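Search this site: Enter keywords

Bench notes: the Clotau two-arm laundry kit

2019-01-01

I have had the Clotau kit on the bench long enough to form an opinion of it. It is sold by Plosness as a complete package: two arms, rail frame, cabling, controller license and one year of updates. Price as delivered was 3000, plus 842 for the extended gripper set, which I would not buy again. The standard fingers do the same job on cotton.

Assembly follows the printed manual up to the point where the arms are bolted to the side rails. After that the manual and the hardware disagree. The bracket holes are drilled for an older base plate, and the Plosness support page tells you to slot them with a file. I used the adapter from Van Acker instead and it fit without play.

Calibration takes 30 minutes per arm if the frame is square. Mine was out by a few millimeters on the first pass and the routine rejected it with a numeric code that is missing from the index. Check the diagonals before you start.

For fabric handling I work with mixed garments first, then plain white cloths. White on white with shallow folds is the hard case for the edge finder - there is little contrast to work from and the texture adds noise.
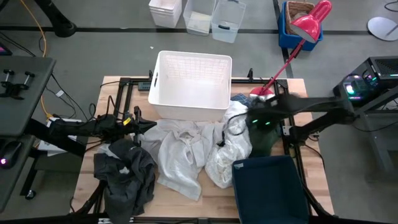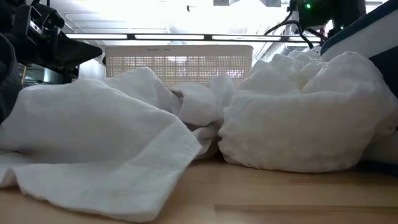

Clotau kit on the wood bench: mixed garments first, two white cloths second.

Grip force is set in steps from one to 10. I stay at four for shirts. Higher settings leave creases in thin material and gain nothing on the pick. Cable routing is the weak point of the design. The supplied ties are too short to leave a service loop at the shoulder joint, so budget for longer ones.

The Dellemico software add-on promises better corner detection. The trial version refused my license key, and I have a ticket open. A firmware update is listed for March and I will rerun the cloth set after it is installed.

3 comments | 11 shares

Contact | Copyright 2019 | Back to top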